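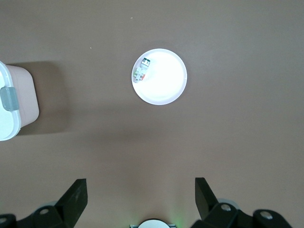 Caradog James says the lid is the best part of this box and the handle is the worst, and that he would buy it again for the lid alone. I agree with the first half. I have had mine for long enough to have used it on most days, so this is a longer review than a plastic box probably needs.

Drastuveck Latch Box, model 3713
Reviewed 03/02/2026
Price paid: $17
Weight empty, on my kitchen scale: 815 grams

What it is

A storage box with a pinkish-beige body, a white lid, gray latches and a gray handle set into the lid. It's sold for craft supplies and small toys. I bought it for the loose pieces that used to live in a kitchen drawer: blocks, joined bits of blocks, game tokens, and the odds and ends that come out of pockets on laundry day. Before this I used a Sterivach box with a snap-on lid and no latches. That one split at a corner after one drop.

The color is called "blush" on the listing. In my house it looks more beige than pink. If you're trying to match something, wait until you have it in your hands before you throw out the packaging.

The body

The upright edges are rounded and the walls taper a little toward the bottom. The taper helps with washing, as there are no tight corners for crumbs and grit to settle in. It costs you some space when you're packing square things. A deck of cards stood on end leaves a gap against the wall. For small loose pieces it makes no difference.

The plastic has a slight sheen and wipes clean with a damp cloth. Washable marker came off. A ballpoint line did not, and I stopped trying. The walls flex if you squeeze them in the middle, less so with the lid on.

The lid

The lid is smooth and glossy, a rounded rectangle with a thin raised rim on it. It drops onto the body without any hunting for the right position, which I can't say for the Sterivach. With the latches down I can carry the box by its sides, tip it, and put it in the trunk of the car on its side, and the contents stay put.

It does mark easily. Mine picked up fine scuffs in the first week from being slid along a shelf and from being set down upside down on the table. You see them when light comes across the surface and otherwise you don't. If you care about that, peel the film off the lid last.

The latches

These are translucent gray clips with rounded ends. They close with a click and take a firm thumb to open. My six-year-old can open them but has to put the box on the floor to do it. My mother, who has arthritis in one hand, lifts them with the handle of a spoon. I had expected the gray plastic to turn cloudy at the point where it bends, and so far it has stayed clear.

If you have short nails, open a latch from the bottom edge and push up. Pulling outward from the top puts all the strain in one place, and the instructions warn against it.
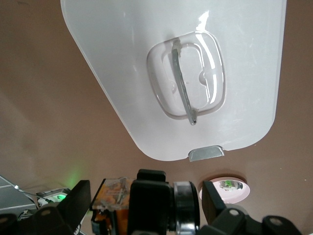

Can you carry a full box by the handle? With light things in it I do, but the leaflet asks for one hand underneath when the box is full, and I would follow that.

The handle is the part I would change. It is a slim, slightly curved bar of clear gray plastic that belongs in a recess in the middle of the lid, held at its ends by two small bumps. I understand the idea. A handle that sits down in a well lets you stack another box on top. The trouble is that the bar is thin, and with any real weight in the box it presses a line across your fingers. Caradog James told me his came away from the bumps on one side and snapped back in by hand. Mine has been stiff from the start.

The recess also collects things. Dust, sugar, glitter if you have glitter in the house. I clean it out with a cotton swab when I remember.

Daily use

The way we use it is simple. The box stays at the side of the table with the lid off or on, and whatever we need comes out onto a plate. A plate with a low rim is better than a bowl for this. You can see what you have, pieces don't roll onto the floor, and tipping it back into the box takes a second. It also keeps small parts off the tabletop, where they get lost against anything dark or patterned.
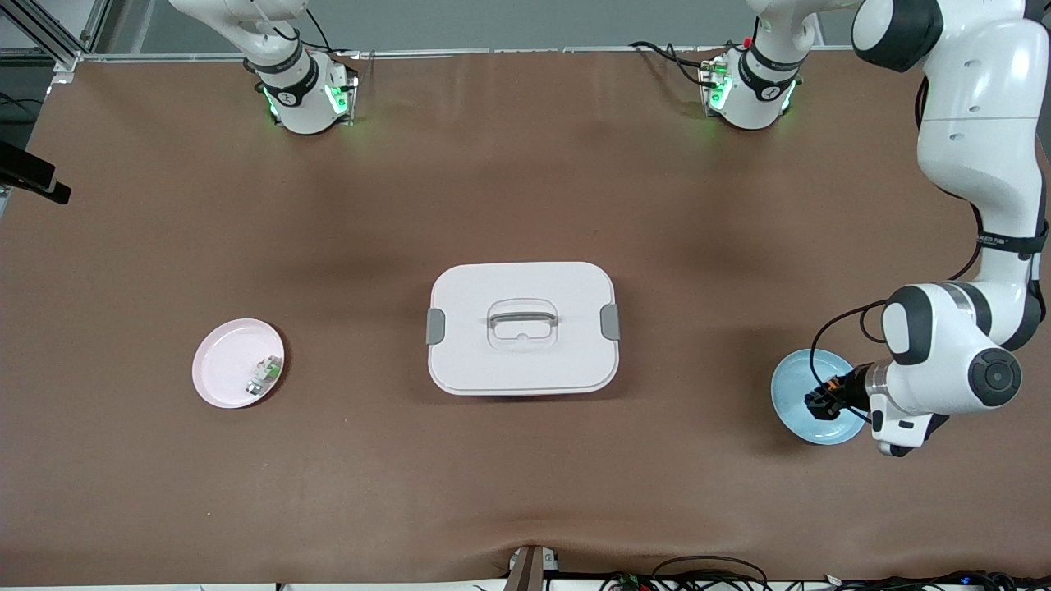
We tried a tray first and went back to the plate. The tray was too big to empty over the opening of the box without spilling down the side. A side plate or a salad plate fits, and a full dinner plate is awkward.

Against the Metusex

The Metusex box is the one most people compare this with. A neighbor lent me hers for a weekend. It has a thicker handle and a stiffer body, and it costs more. Its lid has to be pressed down all the way round before the latches will catch, and I kept missing the back corner. For carrying to a class or a playgroup I would take the Metusex. For a box that gets opened and closed at home all day I prefer the Drastuveck.

Buying it

I got mine from Morris, who had the blush and a green in stock. The box came inside a much larger carton with the handle already fitted and one latch taped flat. Spare latches are sold separately, but I couldn't find a spare handle.

Four stars. I've taken one off for the handle, and I've ordered a second box in green for the crayons.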